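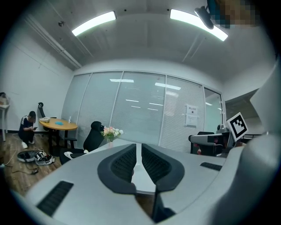 Büroraum mit Glaswand, weißem Schreibtisch und rundem Holztisch.

Blumen auf dem Schreibtisch, Licht von der Decke: Anmerkungen zur Flächenplanung

In der Büroplanung wird der Schreibtisch als Arbeitsmittel geführt, der Blumenstrauß als Dekoration. Das erste steht im Raumbuch, das zweite bezahlt irgendjemand aus der Kaffeekasse. Ich halte diese Trennung für einen Planungsfehler.

Eine weiße Tischfläche unter hellen Deckenleuchten bietet dem Auge wenig Kontrast. Wer dort mehrere Stunden arbeitet, sucht beim Aufblicken einen Punkt, an dem der Blick hängen bleibt. Eine Vase mit rosa und weißen Blüten leistet das mit geringem Flächenbedarf. Bei Orholm haben wir im Juni 46 Arbeitsplätze neu aufgenommen und dabei jeden Gegenstand notiert, der dauerhaft auf der Platte blieb. An 30 Plätzen stand eine Pflanze oder eine Vase. Vorgesehen war keine einzige.

Hideaki Ebihara, mit dem ich die Aufnahme ausgewertet habe, wendet ein, Wasser gehöre nicht neben Elektronik. Das ist richtig und lässt sich lösen: schwerer Fuß, enger Hals, Abstellfläche abseits der Kabelführung. Eine Norm braucht es dafür nicht, eine Zeile im Raumbuch genügt.

Schwieriger ist der zweite Punkt, der runde Tisch. Er wird gern als Besprechungsmöbel ausgeschrieben und dann mit Stühlen umstellt, bis der Durchgang fehlt. Dabei setzen sich Menschen im Büro auch auf den Boden, wenn die Fläche es zulässt. Ein Raum, in dem das möglich ist, hat Reserve. Dalia Hamdy rechnet solche Restflächen in ihren Entwürfen als Nutzfläche, was in der Abrechnung regelmäßig Rückfragen auslöst. Ich schließe mich ihrer Rechnung an.

Zur Glaswand nur so viel: Sie verteilt Tageslicht, sofern dahinter welches vorhanden ist, und sie nimmt Stellfläche weg, an der sonst ein Regal stünde. Beides gehört in die Kalkulation. In den Unterlagen, die mir vorliegen, fehlt der zweite Posten fast immer.

Die nächste Aufnahme umfasst 89 Plätze. Vasen werden diesmal als eigene Position erfasst, mit Durchmesser und Standort.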